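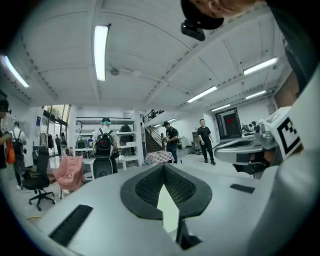
Attachment 1 – grey body, black textured pad

Ticket: Govix import stops at row 700, seed catalogue
Status: Solved
2 comments

Hello all, and thank you in advance for reading this, as I know I do go on a bit. I look after the catalogue for Siriwardena, which is a small seed merchant (mostly beans, peas and old-fashioned sweet peas, plus a few things we probably shouldn't stock but can't bear to drop). We moved over to Govix in September after years on a spreadsheet, and on the whole I've been very happy with it. The search is lovely and quick.

My trouble is the import. The full list has 4,000 rows. I save it as CSV, choose Stock > Bring in from file, match up the columns, press Go, and it trots along nicely until row 700 and then stops. There's no error message. The bar goes grey and the page says "Import finished", and everything from the runner beans onwards is missing.

What I've tried so far:

- Saving the file again from scratch. Same result.
- Another browser, with all the add-ons switched off. Same.
- Importing only rows 701 to the end. It brought in nothing at all, but still told me it had finished, quite cheerfully.
- Taking out the prices column, which had pound signs in it. I had high hopes for that one, but no.
- Running it at six in the morning in case things were busy. Same, and I was tired all day.

Row 701 is a climbing French bean called Goruvell, which we've sold for donkey's years. I can't see anything odd about it. The name is spelt properly, the packet size is there, and it has the usual growing notes, which are admittedly rather full because customers always ring up to ask when to sow it.

We're on the Hellon hosted plan, if that makes a difference. I'm happy to send the file over.

Update, 4.15 pm

Support replied and asked how long the growing notes were. The notes field takes 300 characters, and mine for Goruvell went well past that – there was a whole paragraph on slugs. I cut it down to the sowing months and the spacing, ran the import again and it sailed straight past row 701, only to stop further along at a marrow with the same complaint. So I've sorted the sheet by length of notes and am trimming the long ones over a pot of tea.

Update, 6.40 pm

All in! Every row, beans to zinnias. The long notes have gone into the "Extra information" box, which has no limit that I've found, and they show up on the product page just as before. I would still love a proper warning when a note is too long, so please could that go on the wish list?

Thank you so much for the patient help. Happy for this to be closed.

5 people found this helpful
Share 1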